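The drawer of things that might come in handy

My aunt Edit Pálfi never threw away a lid. When we cleared her flat in Adton we found 55 of them in a carrier bag under the sink, and I know it was 55 because my cousin Rodel sat on the kitchen floor and counted, mostly to get out of carrying the wardrobe. Jam lids, paint tin lids, the little plastic ones off hairspray. There wasn't a jar in the place that any of them fitted!

I laughed about it all the way home on the train, and then I got in, put the kettle on, opened the second drawer down to look for a teaspoon and had to sit down for a minute. There were two dead torches in there, a curtain hook, half a clothes peg, a door key to a house I left in my twenties, and a roll of tape with no end to it. I am my aunt's niece, clearly.

I've been asking people about their odds and ends ever since, and I can tell you it's a wonderful way to get a stranger talking. Ask somebody about their job and you'll get a sentence or two. Ask what's in the drawer by the back door and they'll be there until the last bus.

Seidu Dogbe has a shelf (he's a tidy man, he would never stoop to a drawer). He used to mend radios in a shop at the bottom of Trullar hill, and when the shop closed he brought home the bits he couldn't bear to see skipped. Most of it is knobs. He can pick one up and tell you which family brought the set in and what they argued about while he looked at it, and he told me a very long story about a lady who was convinced her radio was picking up the vicar. I asked whether he'd ever used any of the knobs. Once, he said, on a cooker.

My own theory is that we keep these things because getting rid of them means making a decision, and by teatime most of us have made quite enough decisions. The drawer is where you put off deciding. You don't know what the plastic thing is, but it looks as if it came off something, and if it came off something then one day you might find the something. I've had a small grey bracket since August before last on precisely those grounds. I've held it up against the blinds, the fridge, the bath and a neighbour's pushchair.

Maëlle Paquette, who lives two doors along from me, won't have any of this. She empties everything out every spring, tips it on the bed and is quite merciless. If she can't name it, out it goes. I helped her do it this year and found it thrilling for the first ten minutes and then rather upsetting, and I'm afraid I went home with a pocketful of her buttons. She also threw out the thing that holds the shelf up in her oven, so she's been doing her baking at mine. 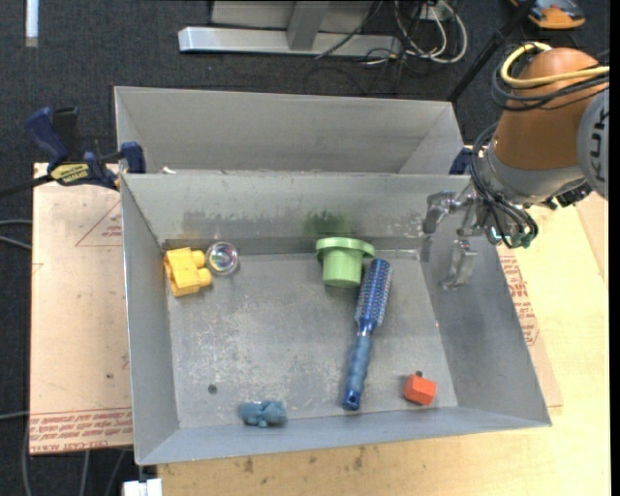 Odd company: a hairbrush and a yellow toy block among the bits and pieces.

Children's toys deserve a mention of their own, I think. They outlast everybody. My youngest is taller than the fridge and I still find bricks in coat pockets, down the side of the sofa, once in a bag of flour. You'd think they'd be the easy things to part with, and they're the very last. Arif Kodikara, who I met in the queue at Ladefoged's hardware shop, keeps a single marble on his windowsill and moves it every time he dusts. He has no idea which of his sons it belonged to and neither of them will own up to it.

So what did we do with the lids? Rodel wanted them in the recycling, I wanted to keep one, and we had a proper family row on the landing with the wardrobe wedged between us. In the end I took eleven, and he pretended not to see. They're in the second drawer down, on top of the torches, and last week one of them turned out to be just right for standing a wobbly plant pot on.

The bracket is still looking for a home. If you have a set of blinds with a bit missing, do write in.

Comments

Osterden Jean
My mother kept string too short to use, in a tin marked String Too Long. We never did get to the bottom of that.

pete_w
Is the grey bracket shaped like an L with a slot in it? If so it's off a roller blind and you need the other one as well.

Marigold
Read this out to my husband, who got up and left the room. He has four drawers.

pete_w
Or possibly a bread bin.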